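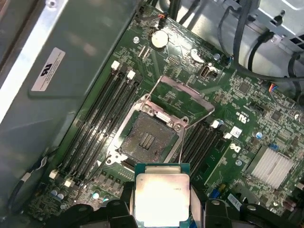
Swapping the processor in an old desktop tower takes less than an hour if you get everything ready first. These notes cover the kind of office tower that turns up secondhand, with a board that has the contacts in the socket and flat pads under the chip.

Check the part first. The board maker's support list will tell you which processors will run. Look up the number stamped on the metal top, and update the BIOS while the old chip is still in the machine.

Shut down, pull the power cord and hold the power button for 7 seconds. Lay the tower on its side on a table at a height where you don't have to bend. Take off the side panel and put the screws in a jar lid. Touch bare metal on the case before you reach inside.

Run the computer for a few minutes before shutting down if the cooler feels stuck. Warm paste lets go more easily. Twist the cooler a little as you lift it, and never pull straight up hard.
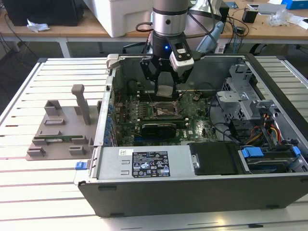 Side panel off, tower on its side, socket empty and within easy reach.

Push the lever down and slightly out to free it from its catch, then let it rise. Lift the metal frame. Hold the processor by its edges and lift it straight out. Leave the contacts in the socket alone. A bent one is very hard to fix, and a cotton swab will catch on them.

To put the new one in, match the notches on the chip to the tabs in the socket and lower it level. It should sit flat with no pushing. Close the frame and bring the lever down. The lever will feel stiff.

Wipe old paste off the cooler with rubbing alcohol and a coffee filter. Let it dry, then put a dot of new paste on the chip, the size of a small pea. Tighten the cooler screws a few turns each, going corner to corner.

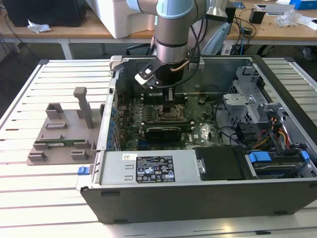 Filed under: Workshop > Computers and Small Electronics

Cables: Keep the power bundle away from the fans before you close up. Wian Hlongwane wrote in to suggest a twist tie from a bread bag, and it does the job.

Dust: Clean the vents on the power supply from outside with a soft brush. Don't open the power supply itself.

Old chips: Store them in the plastic shell the new one came in, and write the model on a piece of tape.

First start: Go into the BIOS and check that the new processor is listed. Watch the temperature for a few minutes. If it keeps climbing, shut down and reseat the cooler with fresh paste.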